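Two Weeks With the Camico Head Kit
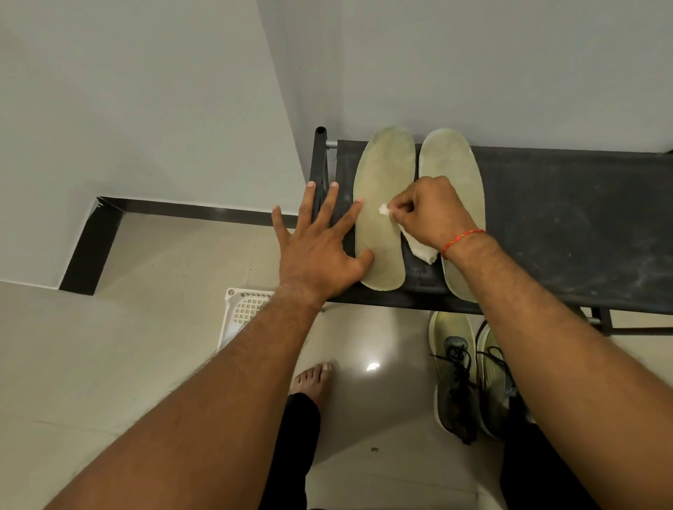 I have been wanting to write this one up since February, when the Camico kit finally showed up at my door, and I kept putting it off because I was having too much fun using it. So, sorry to the three of you who emailed asking. Here we go!

Quick background if you came in through a search. I spend my evenings teaching a small two-armed robot to do housework. It is a hobby, it eats my weekends, and it lives in the spare room in Jeldale with the door shut. For the last year the slow part has been getting enough examples of people doing ordinary jobs with their hands. I used to drive the arms myself with a pair of controllers, and a chore that takes me two minutes as a person took me 15 through the controllers, with my tongue sticking out the whole time.

The Camico kit skips the arms. You wear a small camera on a headband, do the job with your own hands, and the software works out where your hands and fingers went. You get the video plus a hand track you can feed into training. I paid 288 for mine with the spare battery and the soft case. The basic box is 193, and if you already own a decent headband mount I think that is the one to get.

What's in the box: camera, headband, one battery (two if you spend more), a charging cable that is too short, and a printed card you look at for calibration. Setup was easier than I expected. You put the headband on, hold the card at arm's length, turn it slowly, and wait for the beep. My first try failed and the second one worked. Leandro Lagos, who talked me into buying this thing, says he has never had to do it twice, but Leandro also alphabetizes his screws.

The angle matters more than the manual lets on. Tilt the camera too high and you get a lovely recording of the wall. I tilt mine down until I can see my own feet in the preview when I look at the work, and then I leave it alone.

Now the good part, the hand tracking. I picked jobs that I thought would break it. Folding towels was fine. Threading a drawstring was so-so, it lost my thumb a lot. Cleaning shoes turned out to be my favorite test by far. You take the insoles out, lay them flat, hold one down with one hand and rub it with a cloth in the other, and there is so much going on in that little job! One hand is pressing and hardly moving. The other is pinching something that changes shape all the time and hides half the fingers. The insole wants to slide. My old setup with the controllers never got through it, the gripper would either skate over the top or drag the whole insole along with it.

With the head kit the still hand tracks beautifully. Spread fingers on a flat thing is clearly what it likes best. The cloth hand is a different story - when the fabric bunches up over the fingertips the software has to guess, and you can see the guess wobble in the playback. There is a smoothing slider for this. I set it a little under halfway. Past that, short rubbing strokes start to turn into one long lazy stroke, and that is no use if scrubbing is what you're trying to teach.

I sent a few clips to Violeta Fuentealba, who trains much bigger models than mine, and she wrote back:

"The hands are cleaner than I expected at that price. Watch your pressure, though. Video won't tell the robot how hard you pushed."

She's right, and it's the big missing piece. Camico sells nothing for force yet. For wiping jobs I have been adding a fixed downward push on the robot side and tuning it by hand, and so far that has been good enough for flat, bendy things. Laces are another matter and I am not ready to talk about laces.

Some smaller gripes. The headband gets warm on the forehead. The battery light is on the outside, where the person wearing it can't see it, so I have lost one very nice session. Export is slow on my old laptop. And the app wants you to name every clip before it saves, which I hate, so I have a folder full of clips called "asdf".

Things I love: it starts recording with one press, I forget I'm wearing it, and I can collect more in one Saturday morning than I used to get in a month. I have also never had such clean shoes.

Would I buy it again? Yes, the basic box. If you only want to play with one robot doing one pick-and-place job, stick with your controllers, they will do fine. If you want messy two-handed chores, this is the most fun I have had with a piece of gear in ages.

Next up I want to try it on dishes, once I figure out whether the camera minds steam. If anyone has run one near a sink, please leave a comment before I do something expensive.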